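Brown craft table cover: what are you all using?

Home > Small Spaces & Hobby Rooms > Tables and Surfaces

trirkham_tess
Posts: 730
I am finally setting up a proper work table in the back room and I'm stuck on the top. I want one big flat smooth surface for kid crafts, paper stuff, sorting beads, the occasional seed tray. The table itself is fine, it's an old office one and solid as a rock, but the top is white and it shows every single pencil mark and glue blob. Plus with the overhead light on, the glare gives me a headache by four in the afternoon.

I'm thinking brown. Plain, mid brown, no pattern, no fake wood grain. My sister says brown will make the room look like a dentist's waiting room from when we were little. Anybody gone this way and regretted it?

Also, cups. We use plastic drinking cups for everything (brushes, straws, water, beads) and they go over constantly. Would love to hear what you do about that too.

lurkell_lou
Posts: 200
Brown is great! I did mine in July and I would never go back to white. Colored things pop on it. I can spot a pink bead from across the room, and on the white one I was forever patting around with my hands like I'd lost a contact lens. It does show dust though, so be ready for that. I wipe mine down every morning with a barely damp rag while the coffee's going.

pokeysmom
Posts: 20
Have to disagree, sorry Lou. Brown hides the wrong stuff. Dried tea, coffee rings, brown paint obviously, those little curls of cork if you do anything with cork. I had a brown cover for one winter and thought I was a very tidy person, and then I moved a lamp and saw the table from the side and it was disgusting. I'd go light gray. You still get rid of the glare and you can see when it needs cleaning.

trirkham_tess
Ha, ok, that's exactly the kind of thing I was worried about. I drink a LOT of tea in there.

Tania Mondal
Posts: 1000
Hi Tess! I'm team brown. Picture first, of the color with a couple of cups on it, and then my notes go after, sort of in order of what I'd decide first. It's long, I'm sorry, I've been through three table covers and I have opinions.

Look at the blue cup and the orangey tan one. Even the tan one, which is the closest color to the table, is easy to find lying over on its side like that, and the thin pink straw thing up above the table stands out a mile. 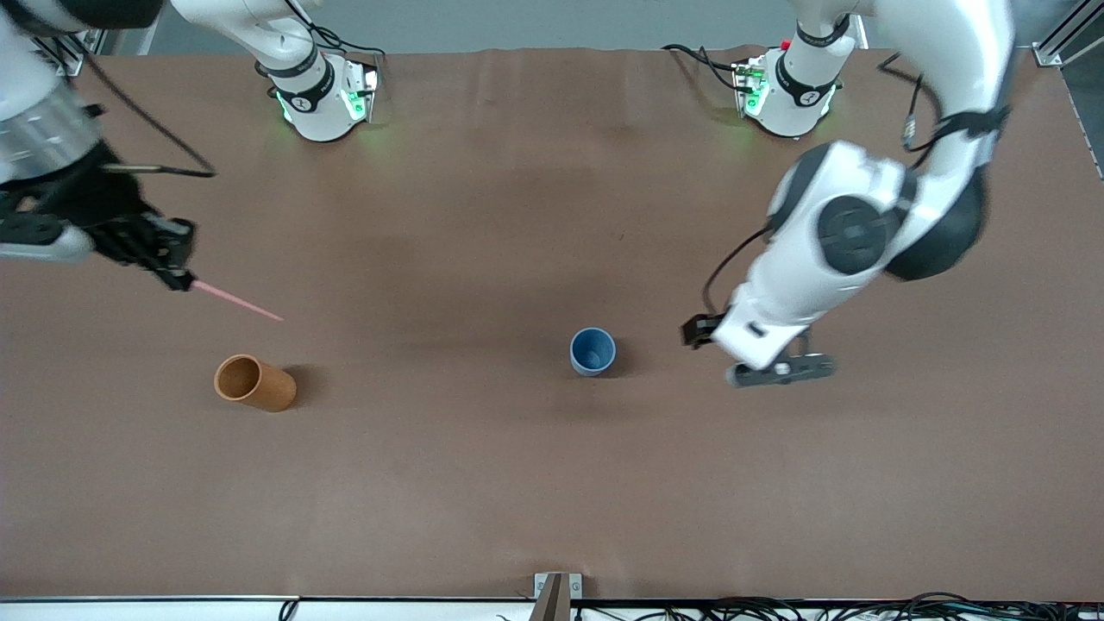
1. Color first
Go a shade lighter than you think you want. Dark brown goes nearly black once the sun's off the window, and then you lose all your dark items (scissors handles, black thread, hair ties). Bring the sample home and leave it on the table overnight. Put the stuff you use most on it, including your most boring beige item, and walk away to the door and look back.

2. Smooth or textured
Smooth, for paper. I had a pebbly one and every time we wrote on a single sheet the pencil went through. The downside of smooth is that light cups slide if you bump the table, so that brings me to

3. Cups
Put something in the bottom! I use a handful of clean aquarium gravel with a circle of felt on top. For the water cups I stopped using tall ones completely and went to old yogurt tubs, the wide squat kind. Empty cups I just leave lying down if they fall. They can't fall any further, ha.

4. Edges
Tape under the table, never on top. If the tape is on top your sleeve finds it every time and in a month it's a fuzzy gray strip.

5. Tea
Pokeysmom is right about tea, I can't argue. I keep mine on the windowsill. Mostly.

lurkell_lou
Yes to number 1, the walk to the door trick! I did that with paint chips and never thought of doing it with a table.

The tan cup does sort of prove Pokey's point a little though? I found the blue one first by miles. If I had a tan button or a bit of brown string I'd be hunting for it.

pokeysmom
Thank you Lou, that was going to be my whole reply. Blue on brown, lovely. Tan on brown is only okay, and that's a whole cup. Now picture a sesame seed. Tess said seed trays!

Tania Mondal
Ok but who is sorting sesame seeds, Pokey

pokeysmom
I sort carrot seed and it's the exact color of that table

Tania Mondal
For seeds I use a white dinner plate. You get your white surface, it has a rim, and when you're done you tip it into the packet. I wouldn't pick a whole table around the smallest thing I put on it.

troncoso_garage
Posts: 730
Coming in from the workshop side of things. I have a brown top on my bench and like it fine, but please think about the finish before the color. Tess mentioned glare and that isn't only a white problem. A shiny brown will throw the light right back at you. You want matte or satin. Tilt the sample under your actual lamp and if you can see the bulb in it, put it back.

And for cups, I screwed a strip of wood along the back of my bench with holes cut in it, sized so a cup drops in up to its waist. It took me one evening including the swearing. Nothing has gone over since. You do need to have all the same cups, so pick a kind you can buy again.

trirkham_tess
Oh I like the strip. Would it work clamped on? I don't want to drill into this table, it might have to go back to being a desk one day.

troncoso_garage
Sure, two small clamps, one at each end. Put a scrap of rubber under it so it doesn't creep.

clitico77
Posts: 20
I'm going to be the grump here. All of you are spending money on covers. I use a roll of brown kraft paper, taped underneath like Tania says, and when it's gross I rip it off and pull a new piece. You can write on it, kids can draw on it, you can do your sums in the corner. One roll has lasted me roughly a year and I'm not careful with it.

lurkell_lou
Doesn't it go soggy the first time a water cup goes over?

clitico77
Yep. And then I pull a new piece. That's the system.

Tania Mondal
I did paper for a while and it drove me up the wall. It wrinkles wherever your elbows go and the beads all roll into the wrinkle. Fine for painting, I'll give you painting.

pokeysmom
Agreeing with Tania for once, mark the calendar.

trirkham_tess
Right, update for anyone who finds this later (10/10/2020). I brought home two samples, a lightish matte brown and a gray for Pokey's sake, and left them both out overnight with a pile of our junk on top. Did the walk to the door. My daughter voted brown before I'd even asked her, and I could see more on it, apart from a beige eraser that vanished completely. On the gray it was the pencils I kept losing. So brown it is, plus a white plate for seeds, and the tea is going on the shelf.

Cup strip is still to be built. I need to measure our cups first, we seem to own four different widths. Troncoso, how thick was the wood?

troncoso_garage
Three quarter inch pine, offcut. Thinner is ok if the holes aren't too close together. Leave yourself two fingers between them.

pokeysmom
The gray would have looked so nice. But send pictures of the strip when it's up, I might copy it.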